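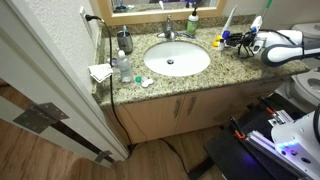 4.3 Colocación de la plataforma Kurnus en el baño

1. Acerque la plataforma al mueble del lavabo y apriete las dos mordazas naranjas.

2. Enchufe el cable de alimentación en la toma de pared. El cable debe bajar por delante del mueble hasta el suelo — nunca por dentro de la pila.

3. Extienda el brazo sobre la encimera y compruebe que la pinza se abre sin rozar el grifo ni el espejo.

4. Ejecute la rutina 208 y espere 50 segundos antes de mover objetos.

PRECAUCIÓN: no abra el grifo con el brazo extendido.

Nota: revise los cables sueltos de la pinza cada 8 sesiones. Si alguno se engancha, consulte el apartado 4.5.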